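Rustow House Shared Kitchen: Worktop and Surfaces, Progress Report to the Hollen Fund

Prepared by Armindo Garcia, site lead, for Ghassan Mansour, grants officer
05/07/2019
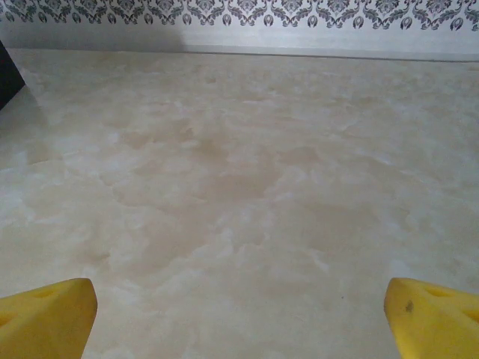

1. Status

The worktop part of the grant is complete except for the two items in section 5. The main counter has been fitted, leveled and sealed at the wall. The surface has a mottled cream, beige and tan finish in a faux-marble pattern, the option the residents chose from the sample boards in the spring. The kitchen reopened for breakfast use on the morning shift and is now running its normal schedule.

Spending on this part stands at 586 dollars against an approved 800. The balance is held for the side shelf and the end trim.

2. Work done in this period

The old counter was taken out in one day. Water had got in behind the sink end and the base panel there was soft over a length of 22 inches. That section of the base was replaced before the new top went on. The change was not in the original plan but was covered by the repair allowance, so it does not affect the figure in section 1.

The new top was supplied by Zendwood and cut to length at their shop. Delivery was four days late. Fitting was carried out by Yammine, who also supplied the sealant and the brackets. The base cabinets were out of level toward the window and had to be packed on three feet. After that the top sat flat, and the level check was repeated the next morning with no change.

The wall joint was sealed in a single run and left overnight. The sink was reconnected the day after. No leak was found when the cabinet was checked at the end of the first week.

3. Choice of finish

The application listed plain white. Residents asked for something that would show less wear between cleanings, and two patterned samples were placed in the dining room with a sheet for comments. We received 17 comments. Most preferred the present finish. The main objection was that crumbs and small spills are harder to see on a patterned surface than on white, and this has some basis. Small dark specks do show against the lighter patches, but pale crumbs are easy to miss in the tan areas.

The price per foot was the same for both patterned samples and slightly lower than for plain white. The difference was used for a better grade of sealant.

4. Use and cleaning

The counter is cleared and wiped after each meal. The routine is posted inside the cupboard door and reads as follows:

Clear everything off the counter, including the kettle.
Wipe from the wall forward with a damp cloth and mild soap.
Wipe again with clean water.
Dry with a towel.
Do not use scouring powder or the green pads.

Drying was added in the second week. Without it the soap left a film that could be felt by hand. Fixed storage on the counter has been stopped for now. The bread bin and the knife block have moved to the shelf over the freezer, and so far this has caused only minor complaints about reach. One shorter resident has asked for a lower place for the bread bin, and we are looking at the end of the dish cupboard.

Hot pans remain a concern. The supplier's sheet calls for a mat or trivet under anything straight from the stove. Four trivets were bought from the house budget and are kept next to the stove. They are not charged to the grant.

5. Open items

End trim. The piece delivered was too short and has gone back to Zendwood. A replacement has been promised but no date has been given. The raw end is covered with tape in the meantime.

Side shelf. The wall next to the refrigerator is hollow at the planned height, and the brackets need a different fixing. Yammine has been asked for a revised price. If it comes in above the remaining balance we will ask to reduce the shelf length before asking for more money.

6. Changes to the plan

We ask for approval of two small changes: the finish, from plain white to the pattern now fitted, and the order of work, with the shelf moved to after the trim. Neither changes the total. The first was agreed by phone with your office but is repeated here for the record.

7. Next report

The next report is due in August. It will include the final invoice from Yammine, the receipt for the end trim, and a note on wear at the sink end and next to the stove. Copies of the Zendwood invoice and the signed delivery note are attached to this report — the delivery note shows the original trim length, which was ordered correctly.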